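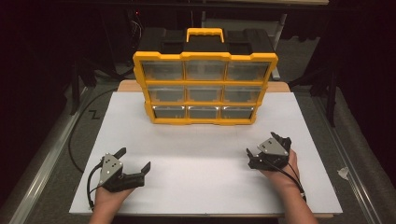
20th May
by the one who always packs the snacks

So we finally did the Bismont ferry museum open day, the one I've been going on about since last September. It's a two-hour drive for us, and my daughter asked if we were there yet before we'd cleared our own street. We parked in the overflow field (muddy, bring other shoes) and walked down the hill with what felt like half the county.

The museum is in the old boat sheds at the bottom of the harbor, and the star of the day is the Drollance, a little paddle steamer that used to carry people and chickens across the bay. She's 84 feet long, which sounds big until you're on deck with a stroller. They let you climb all over her. My daughter rang the bell, then rang it again, then had to be carried away from it while the next family waited very politely.

We took the engine room tour and I'm so glad we did! You go down a steep ladder one at a time, backwards, and they only take 10 people at once, so the line gets long. Go early. The guide was a retired deckhand with a voice like a foghorn, and he told us the crew used to bake potatoes on top of the boiler. My husband has mentioned the potatoes at least once a day ever since.
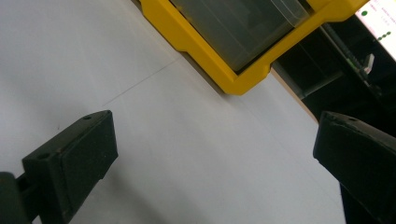 After that we were starving. There's a noodle place called Chong right across from the ticket office and the whole open day crowd had the same idea, so we got ours to go and ate on the harbor wall with our legs hanging over. The dumplings were great. The gulls thought so too - I lost one straight out of the box, and I'd only looked down to find a napkin. There's also a hot dog stand by the sheds if you have a kid who won't touch a noodle.

In the afternoon you can walk out along the breakwater to the Laromia light. It's a nice flat walk as far as the gate and then it's stairs, 154 of them, going round and round with a rope for a handrail. I did it with a four-year-old who wanted to walk by herself right up until the second landing. After that I did it with a four-year-old on my back. It was windy at the top and you could see all the way over to the islands, and she fell in love with a small orange buoy and waved at it until it was time to go down.

The short steamer trip was sold out by the time we got back. They had 300 tickets for the whole day and you have to buy them at the sheds in the morning, and the website doesn't say so anywhere that I could find. I was pretty grumpy over that, I'll admit. We stood on the dock and watched her go out instead, whistle and all, and my daughter covered her ears and yelled "again!"

Parking was free, the restrooms were clean, and the gift shop is tiny but has good postcards. We got home way past bedtime with one sock missing. The next steaming day is in September and I've already put it on the fridge calendar. We'll be at the sheds before they open, with the stroller left in the car this time.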